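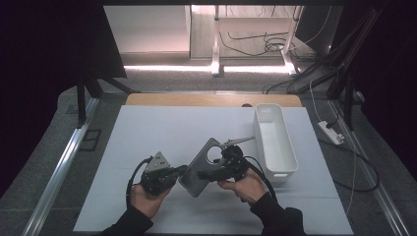 The ferry to Sivby left at six in the morning, and Gisela Figueroa was on it with one suitcase and a cake in a box. The cake was for her uncle. She had not seen him in 22 years, and she had no idea if he still liked almonds.

It was cold on the deck. She stayed outside anyway, because inside a child was crying and his mother was singing to him, always the same four lines. Gisela knew the song. Her own mother had sung it with other words, about a goat that crosses the river and forgets why.

"You are going to the house of Troncoso," said the man who collected the tickets. It was not a question.

"How do you know?"

"The nose," he said, and he touched his own.

She laughed and put her scarf higher.

In her pocket she had the letter. It was short, written in pencil, and the paper smelled of tobacco. *Come before September,* it said. *The pear tree is sick and I want to ask you something. Bautista.* There was no telephone number and no greeting. She had read it in the kitchen, standing, and then she had read it again in bed. 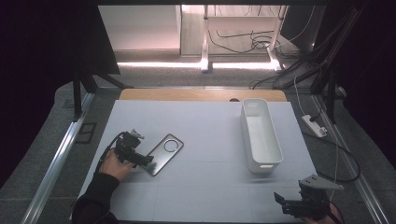 The island came out of the fog slowly — first the church, then the roofs, then the long wall of the harbor with its nets. It was smaller than she remembered. The shop of Gavalas was still there, painted green now, and two old men sat before it in their coats.

One of them stood up. He was thin, and he held his hat with both hands like a plate.

"You brought a suitcase," said Bautista.

"A small one."

"And what is in the box?"

"A cake. With almonds."

He looked at the box for a long moment. Behind them the ferry let down its ramp, and the first car drove off with a big noise.

"I can't eat almonds anymore," he said. "The teeth."

"Then I will eat it."

"No, no. We will put it in milk."

He took the suitcase from her, although it was clear that it was heavy for him, and she let him carry it. They walked up the hill past the school. He stopped two times to rest and both times he pretended to look at the sea.

At the gate he put the suitcase down. The pear tree stood by the well, gray on one side and full of leaves on the other.

"So," said Gisela. "What did you want to ask me?"

"After the coffee," he said, and he went in to look for the cups.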